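I'd been wanting to talk to Irja Hirvonen about soup ever since I ate three bowls of hers at the Odevport harbour fair, and last October she finally gave in and let me come round. She was chopping dill when I arrived and didn't stop (I don't think she stopped once, come to think of it).

She started Lusadness, her supper club, with 60 euros and a borrowed pot. "I had one recipe and it was my aunt's," she told me. "Salmon, potatoes, milk, far too much butter. I made it 19 times before I let a stranger pay for it."

And why soup? "You can't eat it walking about. You have to sit down with whoever's there." She likes a small table, plain metal bowls and no fuss, and she'd sooner spend her money at the fish counter than on china.
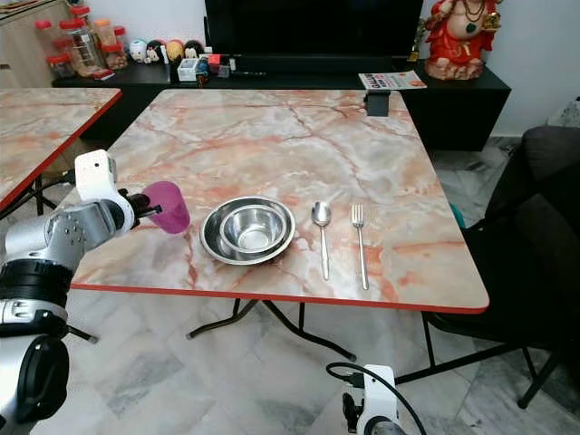
Wissam Rizk reckons she's wrong about the butter, and told me so over the phone that evening: he'd use half, add lemon at the end and let the fish do the work. "But I still go back every month," he said, "so what do I know?"

I passed this on to Irja. She laughed for a good long while! "Lemon! Tell him 300 grams of butter, and he can bring his own lemon."

She's planning a rye bread night next, if she can get her starter to behave. It had gone flat again the morning I rang to check the spelling of her name.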